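Slide 4 — where we started
Thank Bianca Sandu for the intro. Say who we are: the Kerndale robotics club, second year, meeting since June.
The task was stepping and balance. Our goal for the term was 200 clean steps in a row. Best run so far is 101.

Slide 5 — the practice setup
Keep this short, one minute at most. We use a low platform of plain pine boards. Mention that the height change matters more to the controller than the length of the step.

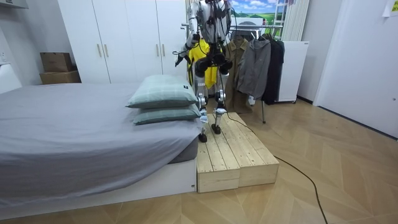 Most of our time went into the hips. We logged roughly 2000 attempts, and the early ones all leaned the same way. Pause for questions before moving on.

Slide 6 — what we changed
Slower weight shift, wider stance. Retuned the ankles last. Cesdale team tried the reverse order — ask them to speak if they're in the room.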